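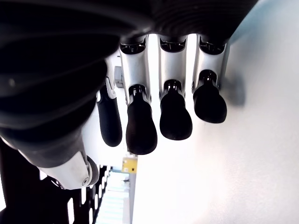

Support > Heating and hot water > Tickets > Boiler pressure keeps dropping, installer says "normal"

We use cookies to remember your sign-in and to see which pages get read. Accept all | Manage choices

Status: Open (reopened twice)
Opened by: Myrto Balaskas
Product: Makris sealed-system boiler with Lidance room thermostat
Property: upstairs flat, Clistness

First message

The pressure on my boiler falls from 1.5 bar to under 1 in four days, and then it locks out. I top it up with the filling loop, it runs, and four days later I do it again. The installer came, looked at the gauge, topped it up and told me that new systems "settle". This one was fitted in November. I don't believe a system is still settling after eight months, and I would like somebody to tell me where the water is going.

Reply from Jidurura Support

Thank you for getting in touch. Some pressure loss is normal after installation as trapped air works its way out. Please bleed all radiators, top up to 1.5 bar and monitor.

Myrto Balaskas

I had bled all the radiators before I wrote. I have now done it again, starting downstairs by the front door and finishing with the towel rail. One short hiss from the towel rail, water straight away from the rest. Topped up to 1.5 cold. The next morning it read 1.4, the morning after that 1.2. If this is air coming out, I'd like to know which hole it is coming out of, as I had all the bleed screws closed.

Reply from Jidurura Support

The readings may be affected by temperature. Please make sure you read the gauge when the system is cold. We also recommend checking that the Lidance thermostat has the latest update, as this has improved performance for many customers.

Myrto Balaskas

All my readings are taken cold, before the hot water comes on. I said "cold" in my last message.

I have updated the thermostat, which took 40 minutes and two attempts, and it now shows me the weather. I can't see how a thermostat on the hall wall would hold water in a pipe. The pressure dropped just the same. Please treat that one as ruled out.

Log so far, all cold:
Day 1, topped up to 1.5
Day 2, 1.4
Day 3, 1.2
Day 4, 1.0
Day 5, 0.8, locked out before I was up

Ticket closed automatically: no reply needed from customer

Ticket reopened by customer

Myrto Balaskas

I would rather this wasn't closed while the boiler is still losing pressure.

Since then I have done the following. Kitchen roll under every radiator valve overnight: all dry. Looked under the bath with a torch: dry, dusty, one old tap washer. Checked the ceiling in the flat below with my neighbour's permission: no stain. I also tied a plastic bag over the end of the copper pipe that comes out through the back wall, which a plumber's website suggested. After one evening of heating there was water in the bag, enough to cover the bottom.

As I understand it, that pipe comes from the pressure relief valve and should be dry. With the heating on, the gauge climbs past 2.8. I'm no engineer, but that looks to me like an expansion vessel that has lost its charge, and a relief valve letting go at the top end. Am I wrong? If I am, please say why, and not with the paragraph about trapped air.

Reply from Jidurura Support

Thank you for the detailed information. Discharge from the relief pipe together with a large rise in pressure when hot can point to the expansion vessel. This should be checked by a qualified engineer. Please do not attempt to recharge the vessel yourself. We can offer a visit on July 23, 2025. There is a call-out charge of £80, refunded if the fault is covered by your warranty.

Myrto Balaskas

Finally. I accept the visit. I don't accept that I should be the one lending you £80 for it, but I've paid, and the receipt is attached to my account.

After the visit

The engineer put a gauge on the vessel and found next to nothing in it. He pumped it up to 0.75 bar, refilled the system and ran it hot. It rose to 1.9 and stayed there. He was here for 70 minutes and was perfectly pleasant. He also said the relief valve "might be all right". Once they have lifted a few times they often don't seat properly again, so I asked him to change it. He didn't have one on the van.

I have put a fresh bag on the pipe. Three days on, the gauge reads 1.5, then 1.5, then 1.4. The bag has a few drops in it – less than before, but not none. I'm not calling this fixed. Please leave the ticket open, order the valve and refund the £80.

Reply from Jidurura Support

Your refund has been passed to the accounts team. The valve is on order and we will contact you with a date.

3,961 views | 12 comments | Share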